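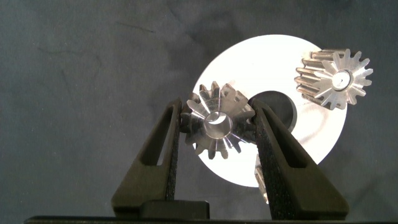
¿Cuánto tiempo hay que dejar en remojo los garbanzos secos si el agua del grifo es muy dura?

Doce horas en agua templada con una cucharadita rasa de bicarbonato por medio kilo, y luego enjuagarlos bien antes de cocer.

Publicado el 29 de septiembre de 2020 por Tymofii Zinchenko
Tiempo de lectura: 2 minutos

Amplío, que la respuesta corta de arriba la he puesto yo mismo después de leer lo de abajo. Llevo desde abril peleándome con los garbanzos. Antes vivía en un sitio donde el agua salía blanda y los hacía mi olla sola, mientras yo me llevaba el mérito. Ahora los dejo toda la noche, los cuezo dos horas y siguen sonando al caer en el plato. He probado a echar sal al remojo, a no echarla, y a insultarlos. ¿Es el agua, es la legumbre o soy yo?

Bondarchuk

Es el agua, casi seguro, aunque no descarto lo otro. El calcio se agarra a la piel y la endurece, y de ahí no la saca ni el hervor más entusiasta. Bicarbonato en el remojo, poco, porque si te pasas saben a jabón y se deshacen. Enjuagas, los echas con el agua ya caliente y no cortas el hervor. Si a media cocción falta agua, que la que añadas esté hirviendo. Con olla exprés yo los tengo en media hora larga. En olla normal, 60 minutos y empiezas a probar; a los 59 también puedes, pero no se lo digas a mi suegra.

El tomate y el vinagre, al final. Con ácido desde el principio te jubilas esperando.

Y mira la fecha del paquete. Un garbanzo que lleva tres años en el armario ya no es comida, es grava con pretensiones.

Cokier

Yo los compro de bote. De nada.

Barkus

Lo de la sal en el remojo que dices arriba no es ninguna tontería, a mí me funciona: una cucharada por litro y quedan con la piel más fina. El bicarbonato no me gusta, me deja el caldo turbio y luego no lo puedo aprovechar para sopa. Otra opción es usar agua embotellada de mineralización débil, solo para el remojo. Sale algo más caro, pero comparado con el gas de dos horas de cocción tampoco es la ruina. Si los vas a hacer en humus, olvida lo que he dicho y tira de bicarbonato, que ahí cuanto más blandos mejor.

Lo del insulto yo lo mantendría.

Última actualización: hace 2 días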